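Ink Under the Fingernails: Reprinting the Mthembu Linocuts
Student project report, Print Room Practicum
Thabiso Modise and Ursina Wieser

Why we picked it

We both came into the practicum wanting to print something, and we ended up with a flat file drawer full of other people's blocks. We could not have been happier! The Mthembu collection holds 86 carved linoleum blocks made in an evening workshop in Grotham, most of them with no surviving prints. Some have titles scratched into the back. Some have a grocery list. Our question was simple: what did these pictures look like on paper, and could we find that out without hurting the blocks?

Our advisor, Vilém Rusnák, let us choose 12 to begin with. We argued over them for two long evenings and are still a little sore about the heron.

Cleaning and sorting

Old lino gets hard and brittle, and a good number of the blocks had dried ink packed into the fine cuts. We started with soft brushes, then cotton swabs with a tiny amount of vegetable oil, then more swabs. We used 424 swabs in all (Ursina kept the tally on the wall by the sink, in pencil, and it should probably be erased before the end of the semester). Two blocks had cracks running into the image, so those went back in the drawer and we swapped in a market view and a small portrait of a woman shelling peas.

The portrait was the best thing that happened to us. When the ink came out of the hair, there were hundreds of thin V-cuts, each one tapering to nothing. You can't do that in a hurry.

Choosing paper and ink

We tested four papers. The heavy cotton sheet looked beautiful but needed more pressure than we wanted to put on old lino. The winner was Tandia, a thin mulberry paper that the print room buys by the roll. It picks up ink with only hand rubbing, so we could skip the press completely.

For ink we stayed with an oil-based black, thinned a little. Our first proofs were far too wet and the V-cuts in the hair filled right in. Bongani Masilela, the print room technician, showed us how to listen to the roller. A good film of ink hisses. Ours was smacking like chewing gum.

Printing days

We worked from 9 in the morning until the drying rack was full, usually by 2. One of us inked and the other handled paper, and we never traded jobs in the middle of a block. That rule came after the thumbprint on the market view.

Each block got three proofs and then five good impressions. The backs are labeled in pencil with the block number and our initials.

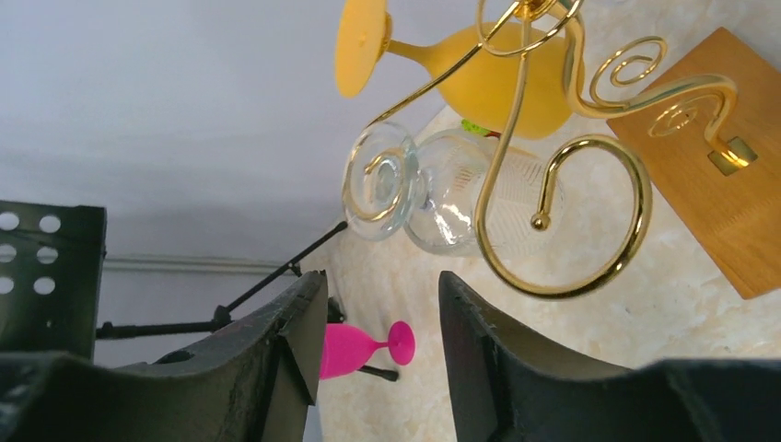
The heron took the longest. Its background is one big flat area of black, and flat black shows everything - dust, a hair, a spot where the rubbing was lazy. We printed it nine times before we had five we liked, and the rejects are pinned over Thabiso's desk anyway.

Showing the work

In November we hung one print of each block in the hallway outside the Indell Library, with the carved block in a case beside it. Joon-young Cho helped us write labels that a fourth grader could read. People bent down, looked at the block, looked up at the print, and got excited when they noticed the image was flipped. We loved watching that happen.

What we would change

We would photograph every block before cleaning. We did it for eight of the 12 and got impatient with the rest. We would also mix one large batch of ink at the start, as the blacks in the first and last prints don't quite match.

There are 74 blocks left in the drawer. Ursina has already signed up for the spring section, and she is starting with number 31, a bus in the rain.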